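Living With One Green Wall: A Talk With Color Mixer Noémie Beaulieu

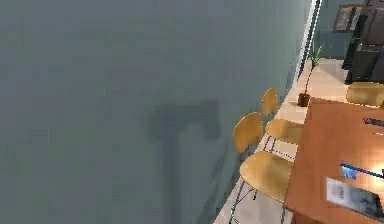
Grey-green on the long wall, with a bluish-grey beyond it and a beige tiled floor. Rendering.

Noémie Beaulieu has mixed paint for other people's houses for eleven years, and she still gets excited about green. "Ask me about white and I'll be polite," she says, laughing. "Ask me about green and you'd better sit down!"

Her shop, Sala, keeps 371 colors on hand, and 76 of them are greens. That sounds like a lot until you see them brushed out on cards along the counter, some nearly brown, some so pale you'd call them cream until you put cream next to them.

So where should a nervous beginner start? "With the grey ones," she says right away. "A green with plenty of grey in it is so easy to live with. It changes all day long. In the morning it can look almost blue, and then you turn on a lamp after supper and it goes warm and mossy. I love that! You get several rooms for the price of one can."

She's firm about samples. Beaulieu wants people to paint a big piece of cardboard, two coats, and move it from wall to wall for a week (behind the sofa, next to the window, in that dim corner by the closet). Small chips fool everybody, she says, herself included. Her first apartment had a kitchen she'd picked from a chip the size of a stamp. "It was the color of canned peas. I ate in there for two years."

The floor matters more than most people expect. Beige tile or pale wood has some yellow in it, and a cool green next to it can look colder than it did in the store. Her business partner, Jianguo Li, likes to carry a spare tile back to the shop and mix right beside it. "Jianguo has the better eye," Beaulieu says. "I have the better stories."

This November they're adding a new green named Ullby, a soft one with a drop of black. She has already put it in her hallway, ceiling and all.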